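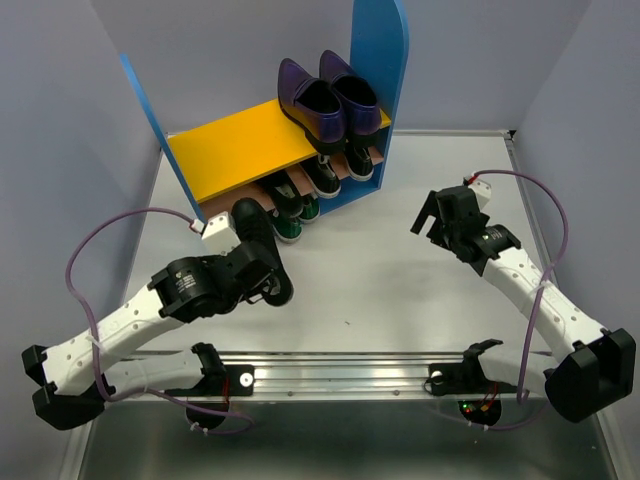

The blue rack, purple slip-ons on the top shelf and black pairs below.

Blog > Home > Hallway

Posted in May by Rhona Carnegie

Home Garden Recipes About Contact

I have been putting off the shoes since winter. On Wednesday I finally made a start, with the little blue rack we bought when we moved to Faltitz.

It has a yellow shelf on top and a pink one underneath, set at a slant. The colours are a bit loud for a grown-up's hallway but I have got used to them. The glossy purple slip-ons go on the yellow shelf, at the right-hand end, toes to the front. I wear them most days, so I want them where I can grab them.

Trainers go on the pink shelf. They are all black, and I used to put them away in any order and then leave the house in odd ones. Now I go by the soles. White soles sit on the right, next to the blue side, and green soles to the left of them. The green ones stick out over the front a bit.

Arnel wants his walking boots on there too. They are size 9 and caked in mud, so they are staying in the porch for now. I still need to find a mat for them.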